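4. Folding the Kereama cloth

Clear a spot on the table first. Cloth about as wide as your arm span needs room.

1. Lay cloth flat, soft side up. Smooth from the middle out.
2. Bring the far edge to the near edge. Corners dont have to be perfect.
3. Press the fold with your palm — no iron.
4. Fold again if it's going in the Plendeck drawer.

Note: lint shows on the darker colors. Shake out before step 1.

CAUTION: Keep cloth off power strips and plugs. Move cords to the side beofre you start. 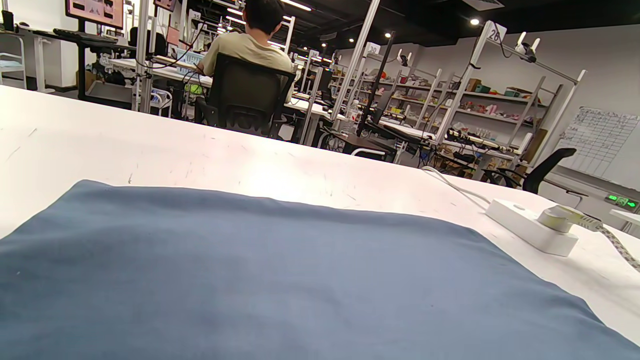

Fig. 4 Folded cloth flat on table, power strip at right.

5. Store flat. Nothing heavy on top.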